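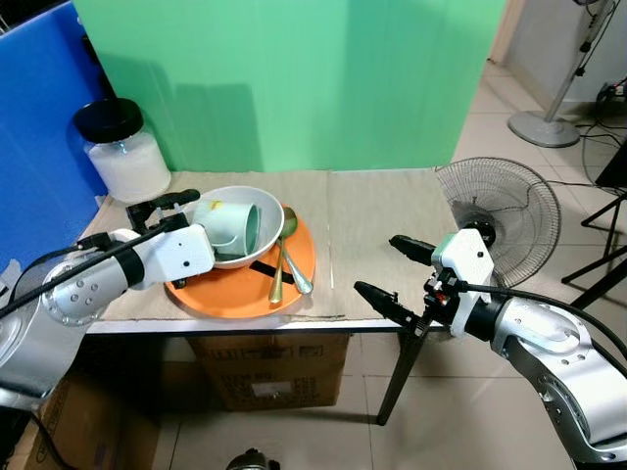
Orange plate, white bowl, green mug, Sunday. Jar in its usual corner.

Diary > Kitchen > Sunday
Print this page | E-mail this page

Up at 8 with every intention of dealing with the dishes, and by 8 I mean I was awake and aware of them. Breakfast was toast. I ate it standing at the counter so as not to add another plate to the problem, then put the crumbs on the floor, where they are somebody else's problem, except that I also do the floors.

The plan for the day, written on the back of a Cesley receipt, was to go through everything we eat off and decide what stays. The move to Stevolthorpe is in December and the new kitchen has two cupboards, one of which has a pipe in it. We own far more than a cupboard and a half of crockery. I have been telling people this as if it were a housing crisis.

So I began with the things that don't match, on the theory that they'd be easy to part with. The orange plate came from the Jandetti outlet, the last of a set that was once cheerful. The white bowl is a good bowl. The mint-green mug I have tried to lose twice and it has come back both times, once in my own coat pocket.

I had in mind a place setting. What I got was a pile: the mug lying down inside the bowl, the bowl on the plate, the silverware squeezed in at the side where it could find room. My mother stacked like that between courses and my aunt would look away, as if someone were changing a shirt at the table. You cleared one thing at a time in my aunt's house. It took until evening.
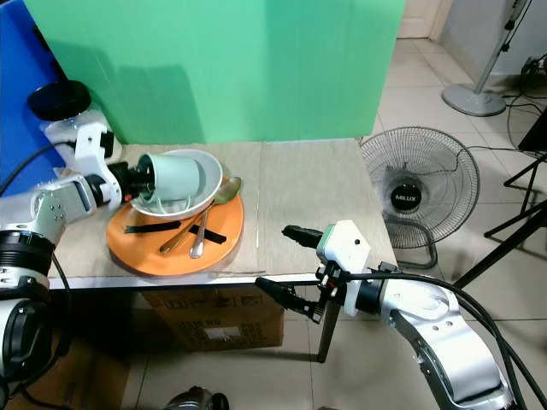 The green mug and the white bowl, getting acquainted.

I'll say this for the pile, it goes into a box in one trip. I spent much of the morning working out the best order and I'm prepared to defend my results to anyone who stays in the room long enough. Plate at the bottom, because it's a plate. Bowl on that. Mug in the bowl on its side, which looks drunk but keeps it lower than standing up. Silverware last. It should really go in its own drawer, and at the new place it will, if the new place turns out to have a drawer. I looked at it for an hour and can't remember one.

Lunch was soup, so the good bowl's twin had to come back out of newspaper. Then Yen called about the curtains and I agreed to something. I believe it was gray.

In the afternoon I got as far as the mugs. There are 13. I lined them up by how much I liked them and then couldn't find the place in the line where the liking stopped, so they all went back on the shelf, in a better order. The jar with the black lid I haven't touched. It's large, and heavier than it has any right to be, and I suspect it will travel on my lap.

By four the box held one saucepan lid. I wrote KITCHEN on the side in capitals and felt that counted for a good deal. Posted my stacking method here before supper and had a reply while the potatoes were on.
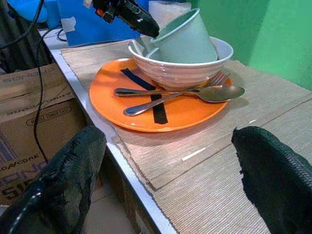

Nattawut Panyasiri wrote: Never lay a mug in a bowl for a move, the handle goes first. Stuff it with a dish towel and pack it upside down beside the bowl. And put the plates in on edge, like records. Flat ones crack at the first pothole.

I read this twice, with the potatoes boiling over. On edge! I have been packing plates flat since college. I got the orange one and stood it up in the box against the saucepan lid, where it slid down with a noise I didn't like. Wrapped a towel around it and tried again. It's still standing as of bedtime. Tomorrow the glasses, or the curtains, whichever Yen remembers first.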